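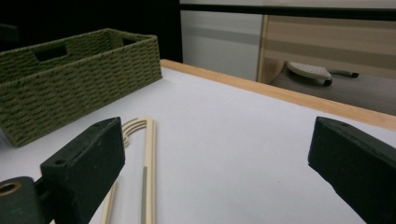 Section 4: Setting up the hanging and folding station

Reading time: 6 minutes

By now you should have the shelves up and the big pile sorted (Section 3, if you skipped ahead, and I know some of you do). This section covers the bit I enjoy most, which is getting one good surface going with a basket at the back and your hangers within reach. I've set mine up on a white table with a pale wooden edge, and I keep an olive-green woven basket on it for small things. Yours can be any table you like as long as it's flat and you don't need it for dinner.

I wrote the first version of this guide for the spare room at Prernthorpe, where I had one rail, far too many shirts and nowhere to put anything down. Most of the steps have survived from then. The ones that didn't are mostly to do with where the basket goes, and I've moved that about more than I care to admit.

What you'll need

- A table or worktop you can stand at without stooping
- One basket, woven or otherwise
- Your hangers, all of them, including the odd ones at the back of the wardrobe
- A soft cloth and a bowl of warm water
- The Zolik rail from Section 2, already fixed and tested

4.1 Getting the table ready

1. Clear everything off the table. I mean everything, even the little dish of buttons.

2. Wipe the top with a damp cloth, then go over it with a dry one. Pale clothes pick up marks from a mucky table faster than you'd believe, and you won't notice until you've got the thing on.

3. Run your hand along the edges. If there's a wooden strip, check it for splinters and rough patches, and rub down anything that catches. Knitwear will find it if you don't!

4. Stand where you'll be working and stretch your arms out. You want to reach both ends of the table comfortably. If you can't, use less of the table.

Caution: don't drag the table across the floor to get it into place. Lift it, with help if it's heavy. The legs on mine went wobbly after one enthusiastic shove and they've never quite forgiven me.

4.2 Placing the basket

5. Put the basket towards the back of the table, off to one side. I had it in the middle for ages and kept knocking it with my elbow every time I folded a jumper.

6. Decide what lives in it, and stick to that. Mine takes socks without partners, belts and the spare clips for the rail. Clean clothes don't go in it, ever - they get forgotten and come out creased.

7. Leave a good clear stretch of table in front of it. You need room to lay a shirt flat with the sleeves out.

Note: woven baskets sometimes have a stray end poking out. Turn the basket so it faces away from the clothes, or tuck it back in with the blunt end of a pencil.

4.3 Checking the hangers

I used to skip this part. Then a good wool coat came off the rail with a long pulled thread down the lining, and now I do it every time I set up.

8. Lay each hanger flat on the table, one at a time, with the hook pointing away from you. It's far easier to spot a warp or a crack on a flat surface than it is dangling in mid-air.

9. Press down gently at each end. If it rocks, it's bent. A slightly bent one will do for a scarf or a light top, but keep it away from coats.

10. Run a finger along all the wooden parts. Light wooden hangers can feel lovely and smooth for years and then go rough in one spot. A quick rub with fine sandpaper sorts most of them out.

11. Look closely at any hook or curved part for gaps or splits. If you find one, or if a piece moves when you press it, take that hanger out of use.

12. Wipe off the dust and let the hanger dry fully before anything goes on it.

Caution: never hang a damp garment on bare, untreated wood. I did this with a white blouse and got a faint brown line across both shoulders. It did not wash out.

Note: if some of your hangers have a coloured section or a bar, group them together and give them a job. I like having a way to tell at a glance which clothes are ready for the charity bag and which are staying put, and it saves faffing about with labels.

4.4 Loading the rail

13. Start with the heaviest things and put them at the ends of the rail, close to the brackets. Lighter stuff goes in the middle.

14. Do up the top button on shirts and the zip on jackets before you hang them. Tedious, I know, but they keep their shape and they don't slide off in the night.

15. Face all the hooks the same way. You'll be glad of it when you want to lift a whole armful off in one go.

16. Stop at 20 hangers on the short Zolik rail. I've had 23 on mine and it coped, but it was a squeeze and everything came off looking slept in.

17. Give the rail a gentle push. If it shifts, go back to Section 2 and tighten the fixings before you carry on.

4.5 Keeping it going

18. At the end of each wash, put any empty hangers back on the table, flat, ready for the next lot. Don't stuff them in the basket. They tangle, and you'll end up yanking one out and bending it.

19. Empty the basket once a month. I do a proper turn-out in June as well, when the winter things go away, and I'm always amazed by what's sunk to the bottom (three gloves last time, none of them related).

20. Wipe down the table again and check the edges while you're there.

If something isn't right

Clothes keep slipping off: try a wider hanger first. If it's still happening, wind a rubber band round each end.

The basket slides about: a bit of non-slip matting underneath does the trick. I cut mine from an old drawer liner.

You've run out of table: go back to step 1 and have a stern look at what's crept back on.

Section 5 moves on to drawers, and you'll want the dividers from the Nomusgate pack for that, so dig them out now.

Contact: Howells Home Guides, PO Box 2437, Prernthorpe | © Howells 2018 | Back to top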